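# Do typing apps make anyone faster?

Despina Papadakis and Vasiliki Antoniadis, June 22, 2024

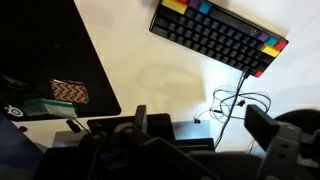 **Category: Study skills / Term project**

Fatitel says on its sign-up page that a learner can double their typing speed in 25 days. We doubted it, and after a term with the program we still do.

We asked first-years to use either Fatitel or Gotodix at home, or to carry on as normal. Everyone typed the same 700-word passage in December and again at the end. Both app groups got quicker. So did the group with no app, by nearly as much, and we suspect that typing the same passage twice explains a good part of it. We should have used a second text.

The scores inside the apps are another matter. Gotodix counts a word as correct if you fix it before pressing space, so its figures came out higher than ours every time. Fatitel drops your worst run of the day. It doesn't mention this anywhere we could find.

Seven people stopped before the end. We left them out of the averages, which probably flatters the apps, as the ones who quit were mostly slow typists.

Colourful keys came up in our interviews too. Two people thought they helped with finding the corners of the board. We didn't test that and wouldn't claim it.

The raw times are in Appendix B. Gotodix's own scores are kept in a separate table.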